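Ticket 616: child maintenance calculator, wrong yearly total
Narcombe Family Law Advice, web help
Status: fixed, watching

Opened, October
The calculator gives a yearly figure of 2,000 for parents who share care equally, whatever they type in. Two clients spotted it before we did (thank you both!). The weekly figure looks right.

Tried so far
Cleared the saved forms, no change. Swapped browsers, no change. Put the old Indov rates table back and the total moved, so we're getting warm!

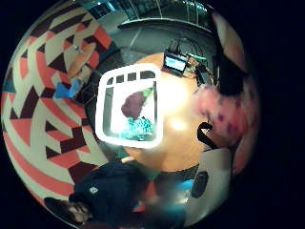 The shared care box is where it goes wrong. If you tick it after entering the number of children, the form forgets the nights per week and falls back on a stored amount. Tick it first and all is well. I ran it again and again at the round wooden table with the glare bouncing off the top, and it failed the same way every time, which is lovely when you're chasing a bug. Pruvov, who host the form, have the steps now.

Reply from Pruvov, 3 pm
Found it. The nights field was being wiped by the Espiritu add-on that handles separated households. Patch is in version 7, please retest.

Retest
Brilliant, it works! Equal care, weekend care and holidays only all give sensible totals, in either order. Saved forms from before the patch still need opening and saving once more.
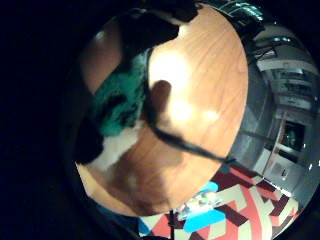
Green fabric on the wooden tabletop.

Still to do
Email the 3 clients who printed the wrong total, and add a line to the help page about old saved forms. Leaving this open until the printed version has been checked too.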